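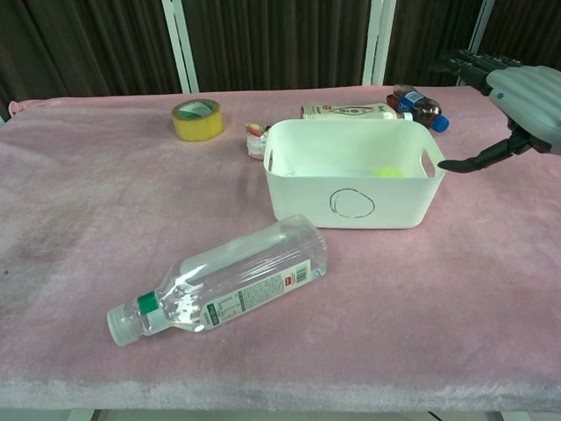

Pile fabric is any cloth with a raised surface of loops or cut yarn ends standing up from a flat base. The family is huge and wonderfully varied: velvet, corduroy, terry, plush, velour and most carpets all belong to it. The raised part is called the pile, and the base that holds it is called the ground.

Structure

A plain woven cloth needs two sets of yarn, the warp running lengthwise and the weft running across. A woven pile fabric adds a third set. These extra yarns rise out of the ground at regular points and either return to it as loops or end in the open air as a soft tuft. It is a beautifully simple idea, and a small change in height, spacing or twist can turn a scratchy doormat into a bath towel.

Loop pile, such as terry, keeps its loops whole. The loops give the cloth a great deal of surface, and cotton loops soak up water very well. Cut pile has its loops sliced open, so the yarn ends spread and bloom. Velvet is the best-known kind, and its deep color comes from the way light sinks between the upright fibers.

How it is made

Warp pile is woven with spare warp yarns. In the old wire method, a thin rod is laid across the loom and the pile warp passes over it. A plain rod leaves a row of loops when it is pulled out, while a rod with a blade at one end cuts them as it goes. Velvet can also be woven face to face, with two cloths made at once and a knife traveling between them — a marvelous thing to watch on a running loom.

Weft pile, used for corduroy, is woven first and cut later. Long floats of weft are slit along their length, then brushed up into the familiar ridges.

Knitted pile is made by drawing extra yarn or loose fiber into a knit ground. It stretches more than woven pile and is common in soft toys, blankets and robes. Tufting pushes yarn through a finished backing with needles and is the main method for carpet.

Wear and care

Pile leans. Most cut pile has a direction, called the nap, and it looks lighter or darker depending on which way it is stroked. Dressmakers cut every piece of a garment with the nap running the same way.

Pressure flattens pile, and repeated rubbing can mat it. Steam and a soft brush will often lift a crushed patch. Fabric softener can leave a coating on cotton loops that makes them less absorbent, and a hot iron pressed straight onto velvet may mark it for good.

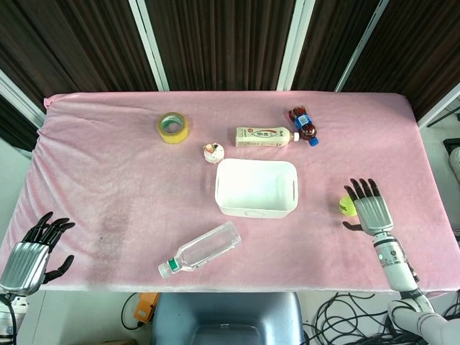
The Drernel collection

The town of Drernel has one of the liveliest small collections of pile fabric anywhere, held in the former Nambiar weaving shed. It contains 1,563 samples, from silk velvet ribbons to bus seat covers, and 917 of them are cut pile. Zihan Tang wrote the present catalog, which sorts the cloth by structure and gives pile height and fiber for every entry. Visitors may handle a separate set of 300 swatches, and the difference between a close, short velvet and a long plush is a delight under the fingertips!

The shed also keeps three hand looms fitted for wire weaving. They are run for the public each June.

Related terms

Chenille: a yarn with short fibers sticking out all around its core. Cloth made from it feels like pile but does not need a pile weave.

Flock: short fibers glued upright onto a surface.

Fleece: a knit brushed until its surface turns fluffy.

Velour: a plush cloth, usually knitted, with a short cut pile.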